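2021年3月20日
文:イヴェット・シャルボノー

部品取扱い基礎 第4回配布資料
卓上における輪状部品および白色樹脂成形品の扱い

1. 今回の範囲

前回までに工具の名称と作業票の書き方を扱った。第4回は、卓上に出した部品を持つ、置く、向きをそろえる、記録するという四つの動作に限る。締結と接着は第6回に回す。シラバスでは今回に計測も含めていたが、演習時間が足りないため、計測は輪状部品の外径と幅のみとする。

対象とする部品は二群に分ける。第一群は薄く幅の狭い輪状部品、第二群は角に丸みのある箱形および縁の立ち上がった樹脂成形品である。両群を同じ卓上で扱う理由は、置いたときの安定性が大きく異なり、並べ方の誤りが出やすいことにある。

用語は次のとおり統一する。「輪」は閉じた環状の部品全体を指す。「縁」は輪の厚み方向に現れる細い面、「面」は輪を平置きしたときに上を向く広い面とする。「縁立ち」は縁を下にして立てた状態、「平置き」は面を下にして寝かせた状態である。演習の作業票には「縦」「横」と書かないこと。昨年度の作業票では、この二語の意味が受講者ごとに異なり、照合に手間がかかった。

2. 作業面の条件

ブレレットデール実習室の卓は木製の明るい天板で、表面に木目がある。照度は作業面上で500ルクスとする。窓側の席では時間帯によって値が変わるので、開始時と休憩後に各自で測り、作業票の右上に記入する。

木目は細い線として見えるため、線状の傷や細い繊維くずと見分けにくいことがある。部品を置く前に、天板を乾いた布で木目に沿って一度、直交方向に一度拭く。溶剤は使わない。

黒い部品は明るい天板の上で輪郭を取りやすい。白い部品は天板との明度差が小さく、上から見ただけでは輪郭の一部を見落とす。この差は部品の並べ方にも影響する。白い部品の近くに別の白い部品を寄せると、境界の判断がさらに難しくなる。間隔の基準は第5節に示す。

3. 輪状部品の保持

3.1 保持の方向

輪の保持には、外周を径方向に挟む方法と、面の両側から厚み方向に挟む方法がある。径方向に挟むと、薄い輪は楕円に変形する。変形量は幅、厚み、材質によって異なり、見た目では予測できない。演習では原則として厚み方向の保持を用いる。

厚み方向に挟む場合、接触部は輪の一部に限られる。残りの部分は接触部から張り出すことになり、持ち上げた位置が高いほど先端の振れが大きくなる。縁立ちの姿勢で保持するときは、接触部より上に出る長さと下に出る長さの両方を確認する。下側は手元の陰に入りやすく、卓や他の部品に当てる事故の多くは下側で起きる。

3.2 見え方

縁立ちの輪を縁の側から見ると、円ではなく縦に細長い形に見える。面の傾きがわずかに変わるだけで、見かけの幅は大きく変わる。したがって、この方向から外径と内径の比を推定してはならない。計測は必ず平置きで行う。

黒い輪では、内側の縁に光が当たった部分が細く明るい筋になる。筋は照明と視線の位置によって移動する。筋が部品と一緒に動くか、光源に対して動くかを見れば、表面の傷や付着物との区別がつく。頂部付近の小さな淡い切れ込み状の箇所も同じ手順で調べ、判断がつかなければ作業票に「淡色部、未判定」と書く。「欠け」と書くのは、平置きで拡大鏡を当てて確認した後に限る。

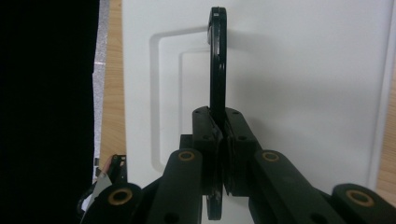 4. 輪状部品の置き方と記録

4.1 縁立ちから平置きへの移行

縁を天板に軽く接触させ、接触を保ったまま面を倒す。空中で向きを変えてから落とすように置くことは認めない。倒す方向は作業者から見て奥側とし、左右には倒さない。左右に倒すと、手が隣の部品の上を通る。

置いた後、輪が転がっていないことを確かめてから次の部品に移る。縁立ちのまま卓上に残すことは、演習中の短い中断であっても禁止する。縁立ちを維持する必要がある課題では、溝付きの受け台を用いる。受け台はシヴェル製の浅型トレイに付属しており、棚番号1432にある。

4.2 基準点

輪には始点がないため、記録の基準点を決めておく必要がある。切れ込み、継ぎ目、淡色部など、識別できる特徴が一つあればそれを12時の位置とする。複数ある場合は最も大きいものを用いる。特徴がない場合は、部品本体には印を付けず、下に敷いた紙の側に印を付ける。

面の表裏も同時に記録する。表裏の区別がつかない輪では、最初に上を向いていた面をA面と呼ぶ。いったん決めたA面は、課題が終わるまで変更しない。前年度にフルヘンシオ・アロヨが担当した班では、途中でA面を付け替えた作業票が出て、全数を測り直した。

4.3 計測

外径は12時と6時を結ぶ線、および3時と9時を結ぶ線の二方向で測る。平均値のみを書くことは認めず、二つの値を併記する。差が大きいときは保持による変形を疑い、部品を平置きのまましばらく置いて再測定する。再測定値は元の値の下に書き、元の値を消さない。

5. 白色樹脂成形品の配置

5.1 姿勢の決定

箱形の成形品は、安定する面が複数ある。どの面を下にするかは、外観の都合で決めず、確認したい形状が見える姿勢を優先する。側面に浅い矩形のくぼみがある部品では、くぼみのある側面を隠さない向きに置く。くぼみの深さは正面から読み取れないため、斜め方向からも見る。

角の丸みは、部品の端がどこで終わるかを曖昧にする。卓上の位置を記録するときは、丸みの頂点ではなく、隣り合う直線部を延長した交点を使う。白い部品ではこの直線部も見えにくいので、低い角度から光を当てて陰を出す。

縁が丸く立ち上がった大きめの成形品は、縁を持って動かしてはならない。縁の剛性は全周で同じとは限らない。本体の下側に手を添え、光沢のある黒い円筒形の部分が付いたものでは、円筒部にも触れない。光沢面は指紋と擦り傷が残りやすく、清掃の跡も目立つ。

5.2 間隔

部品どうしの間には、作業中の手が通る幅を空ける。数値で指定しないのは、手の大きさと使用する工具によって必要な幅が違うことによる。目安として、配置を終えた後に各部品を一つずつ持ち上げ、隣に触れずに元の位置へ戻せれば足りる。

白い成形品は卓の奥に左右に分けて置き、手前を作業域として空けておく。箱形を左、縁の立ち上がったものを右とすると、右側の円筒部が卓の外側に向く配置にしやすい。二人で作業するときは、側方から入る人の手の経路も作業域に含める。側方の作業者は、相手が部品を保持している間は手を作業域の端で止める。

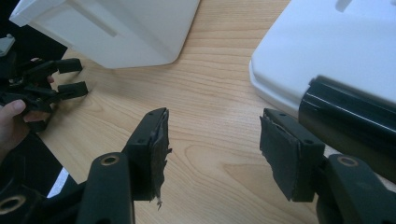
間隔が足りない配置は、部品を戻すときに問題が現れる。取り出す動作では手が部品の形に沿って動くのに対し、戻す動作では部品の下面が先に卓へ近づき、作業者の視線から隠れる。演習では取り出しと戻しを必ず一組として行い、戻しの所要時間も記録する。

配置を変更した場合は、変更前の位置を作業票の略図に破線で残す。略図は縮尺を問わないが、左右と奥行きの関係は保つこと。用紙の長辺を卓の長辺に合わせる。

6. 部品台帳

台帳にはハーブの入力画面を用いる。一部品につき一行とし、組になっている部品も分けて入力する。円筒部が取り付いた成形品のように、外さずに扱うものは一行でよいが、備考欄に「付属部あり」と記す。

色の欄は白、黒、灰、その他の四区分である。光沢の有無は色の欄に書かず、表面の欄に書く。材質の欄は、刻印または納入書で確認できたものだけを記入する。手触りや色から材質を推定した記入は、採点時に誤りとして扱う。

台帳の自由記述は388字で打ち切られる。超過分は警告なしに失われるため、長い記述は作業票の裏面に書き、台帳には「裏面参照」とだけ入れる。コヴネス社から受け入れた教材部品については、納入書の番号を品名の前に付ける。番号のない教材部品は、フリアン・セプルベダに確認してから入力する。

7. 演習

演習A。輪状部品を縁立ちで保持し、3.2の手順で明るい筋と表面の特徴を区別する。その後、平置きに移して基準点を定め、外径を二方向で測定する。縁立ちの状態で予想した径も先に書いておき、測定値と並べる。

演習B。白い成形品を二つ配置し、略図を作成する。続いて一方を別の姿勢に変え、見えるようになった形状と見えなくなった形状を書き出す。姿勢を戻した後、略図との位置ずれを確認する。

演習C。演習Bの配置を崩さずに、空いた作業域で輪の移行動作を行う。成形品に触れた時点で中止し、接触した箇所と手の経路を記録してから再開する。二人組の場合は、担当を交代して同じ課題を繰り返す。

配点は演習Aと演習Bが各四割、演習Cが二割である。Cは接触の有無では減点しない。接触の記録が抜けているものを減点する。

8. 提出と補足

報告書は3000字以内、略図と作業票は字数に含めない。演習Aの予想値が測定値と離れていても書き直さないこと。提出先はマカレナ・ペニャルベル、欠席者の補講は11月の集中演習で行う。

第3回の資料にある「輪の上面」は、本資料の用語では「A面」に当たる。旧版を使う受講者は各自で読み替える。拡大鏡の貸出簿は今回から教卓側に移した。返却時には番号とレンズ面の状態を記入する。

次回はベガ・セグラが担当し、受け台の選定と仮固定を扱う。今回作成した略図を持参すること。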